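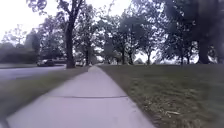 The sidewalk and lawn, with trees further along.

Environmental Compliance Technician – Sestberg

Batolen builds pressure vessels and condensers for food and chemical plants. We have 304 people on the payroll and one environmental certificate in the lobby. The certificate is fine. We would like someone to check whether the shop floor matches it.

Most ads for this kind of job talk about passion for the planet. We have hired on passion before and ended up with posters over the recycling bins and no usable waste records. If you can read a hauler's invoice and spot that the weight doesn't agree with the manifest, we want to hear from you.

What you would do

Keep the waste and solvent logs for both production halls. Sample rinse water from the pickling line and send it to the lab. Walk the drum storage area every week and write down what you find, including things the shift lead would like left out. Go through supplier claims before purchasing repeats them. Last year we were offered a degreaser called Clotodia, described as "fully green" on page one of the brochure and as harmful to fish on page 11. We need somebody who reads to page 11.

You would also take over our energy figures, currently kept in a spreadsheet with 66 tabs. We don't know what all of them are for. The Jibrin metering software was supposed to replace it and so far has not.

What we ask

Two years in a plant, lab or inspection job. A working knowledge of hazardous waste rules. Plain written English. A degree is welcome but we won't treat it as proof of anything. Certificates from weekend courses will be looked at politely.

What we offer

Full time, day shift, health and dental after 30 days, paid training if you can tell us what it is good for. Expect to be on your feet for half the week. We don't have a ping-pong table and we are not a family.

You would report to Hsin-yi Tsao, plant engineering. She has the authority to stop a line over a discharge problem and has used it.

How to apply

Send a resume and about 200 words on an environmental claim you once checked and what came of it. No cover letter, please. Write to Hiu-tung Ng in the personnel office at Batolen, Sestberg. Interviews will be held in August, on site, and include a walk through the plant, so wear closed shoes.

Posted Sunday, July 29, 2018. No agencies.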